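4.2 Voucher offers and time of purchase

Next we looked at whether a gift voucher changes when people buy a tablet, or only where. Zistside ran its offer over the same weeks as Nerkano, but with a smaller voucher (25 pounds) and a shorter window. Sales records from both shops, 919 receipts in all, 580 of them with a voucher attached. Returns left out, see 3.1.

Voucher buyers bought earlier in the week and took the cheaper model more often. Same pattern in both shops, though weaker at Nerkano. December is a problem: normal Christmas trade swamps the effect and we could not seperate the two, so those receipts are reported but not used in the fit. Samarakoon's method for seasonal correction was tried, made little diffrence.

Few vouchers were spent on the same day. Most went on cases and chargers later, which fits the Drudwood survey. Stock levels not known for either shop, so an early sell-out of one model can't be ruled out. Wilma MacAulay checked the coding of receipts by hand; disagreements were settled by going back to the till roll.
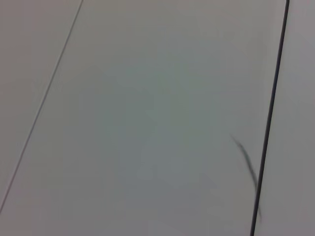
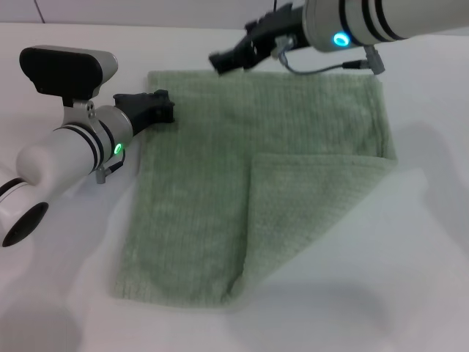 Figure 2. Pale grey surface, close up (first); green towel, partly folded, on a white tabletop (second).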